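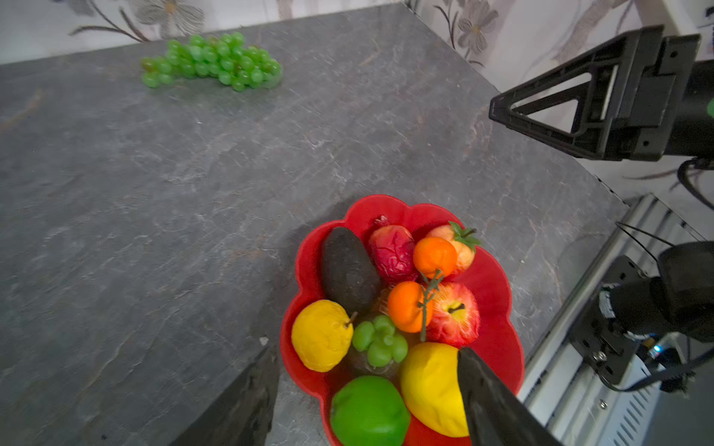 What Is a Fruit, Anyway?

Ask a grown-up to name a fruit and you'll probably hear apple, banana or grape. Ask a botanist (a scientist who studies plants) and the list gets a lot longer. Cucumbers! Pumpkins! Even green beans in their pods!

To a botanist, a fruit is the part of a plant that grows from a flower and holds the seeds. So next time you have a tomato sandwich, look closely at the slices. See those tiny pale seeds in the jelly? You're eating a fruit.

From Flower to Fruit

Every fruit starts out as a flower. Deep inside the flower is a small part called the ovary. When pollen lands on the flower - maybe carried by a bee, maybe blown in by the wind - seeds can begin to form. The petals dry up and drop off, and the ovary swells bigger and bigger until it's a fruit.

You can still find bits of the old flower if you hunt for them. Turn an apple upside down and look at the little brown tuft at the bottom. A pomegranate has an even better one, a pointy crown that used to be the outside of the flower.

Is an Avocado a Berry?

Yes! Botanists call a fruit a berry when the whole thing is soft or fleshy and grows from one flower with one ovary. Grapes are berries. Avocados are too, even with that one giant seed in the middle. Bananas count as well, and so do eggplants.

Strawberries don't make the list, which seems very unfair with a name like that. The red part you eat is the swollen base of the flower. Those specks on the outside are the real fruits, and each one has a single seed tucked inside it.

Why Do Fruits Taste So Good?

Plants can't walk, so their seeds need a ride. A sweet, bright fruit is a snack for a hungry bird or a monkey. The animal eats it, wanders off, and later the seeds come out the other end in a new spot, with a nice pile of fertilizer to grow in. Gross, but it works really well!

Try It Yourself

Ask an adult to help you cut open 3 different fruits. Draw what you see inside each one. Are the seeds in the middle or spread out? Big or small? Then check the vegetable drawer and see how many secret fruits are hiding in there. Peppers are a great place to start.

Written by Esi Adjei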